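Mestari Two-Arm Tabletop Cell — Demonstration and Open Day
Item 471

Overview

The Mestari cell is a tabletop handling station with two robot arms working over one shared surface. It is supplied by Stubbs for training rooms, test labs and small assembly shops. The station can be seen running at the Grondemley showroom, where visitors can watch a full pick and place session and ask for their own parts to be tried.

The next open day is 5th August. Doors open at 10 and the last session starts at 3. Groups are limited to 12.

What is shown

The demonstration is a soft object task. A plush toy is used in place of a machined part; it gives under the fingers and has no flat face to line up on, so grip position matters more than grip force. The work surface is covered with brown paper and marked into cells with blue tape. The operator names a start cell and an end cell, and the arm is run between them at reduced speed.

Sewwandi Wijesinghe runs the sessions. Teaching is done by hand from the pendant, point by point, and visitors who want to jog an arm can do so for a few minutes at the end. Each pendant has its own red emergency stop.

Cell layout

Each arm stands on a square mounting plate on the table. Aluminum framing borders the work area, and the bench for the pendants and cables is alongside, outside the grid. Cable runs are kept off the paper where possible.
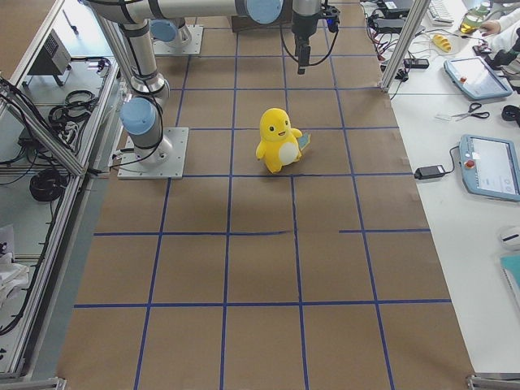
Gripper and approach

The gripper has narrow fingers and is brought down from above. For soft objects the approach is set in two moves — a fast move to a point over the cell, then a slow straight descent. The default clearance for the first point is 300 mm. It can be lowered for short objects, but check the second arm's path before doing so.

Tape is a guide for people only. The control program does not read it. If the paper is replaced, lay the new tape from the same corner and re-teach the first cell before running a saved program.

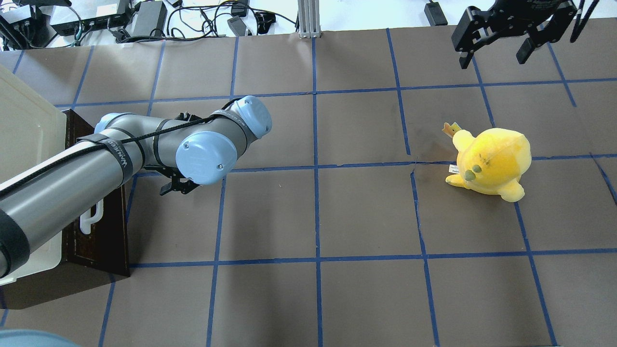

Arm with gripper pointing down over the taped grid, plush toy to the right.

Options

Eltident finger set, for parts that mark easily. Fitted on request.
Spare paper and tape kit, order code 320.
One-day operator course, held at Grondemley or on site.

Before you visit

Closed shoes are required on the demonstration floor. Long hair should be tied back. Parts brought for trial should be clean, dry and free of oil; send a drawing or a photo to Clem Hinds in advance so that suitable fingers can be set out. Parts with sharp edges are not run during open sessions.

Prices are quoted per site. For bookings and quotes, contact Raelene Hollis at the Stubbs sales desk.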